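4.2 What we would buy again, and what we wouldn't

I was the one who had to write the equipment request for the Sulthorpe bench, so this section is partly a confession. The method parts of this paper were written by people who know far more about grasping than I do. My job was the spreadsheet, and I think the spreadsheet deserves a page or two, given that most of the emails we got after our workshop talk were asking what the thing cost to keep running!

We planned for 3 benches and ended up with 2. The split we started from was simple enough: 68 percent of the money for arms and grippers, and everything else (tables, cameras, mounts, cables, lights, the stuff you pick up and put down) squeezed into what was left. Shalini Nautiyal at the Ostville lab looked over that first draft and told me flatly that I'd underbudgeted the boring half. She was right, and I wish I'd listened in March when moving money between lines was still easy.

Take finger pads. I had them down as a one-time purchase, bundled with the grippers, with no spares at all. The pads have a fine grid on the gripping side, and anything pale and crumbly that gets into that grid likes to stay there. We now keep a standing order with Simanjuntak, a small supplier who'll sell you pads without making you buy the whole finger, and we treat them like printer ink. If you're filling in a request form of your own, put pads under consumables. Purchasing people will sign off on a refill far more happily than on a "replacement part," which sounds to them as if you broke something (fair enough, sometimes we had).

Cameras were the other surprise. We'd priced one fixed camera per bench and then added a small one at the wrist, and that second camera dragged a whole train of little costs behind it – a mount, a longer cable, another port on the computer, storage for all that extra video. Figure 6 has a view from each. I'd pay for both again. The wrist view is the one I'd have cut to save money, and it's the one the students open first when they want to know what the fingers were up to.

The objects themselves were cheap, and I mean really cheap. We set aside $100 for the Ulta task set, which is our name for the pick-and-place items and the baskets they go with, and we stayed under it. My only advice is to buy doubles of whatever you like best, as shops drop things without warning and then your earlier trials don't match your later ones. White tabletops, on the other hand, I have mixed feelings on. They make dark fingers easy to pick out, which the vision people love, but every speck shows, so add cleaning supplies and somebody's time to the yearly figure.

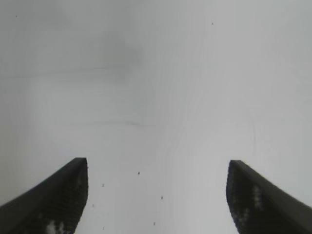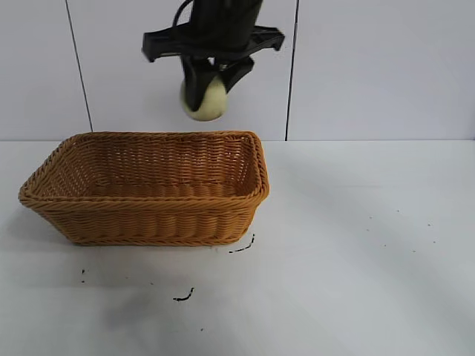

Figure 6. Views from the two cameras budgeted per bench. First: wrist camera, open fingers over a pale surface. Second: fixed camera, round cream-colored item held above the wicker basket.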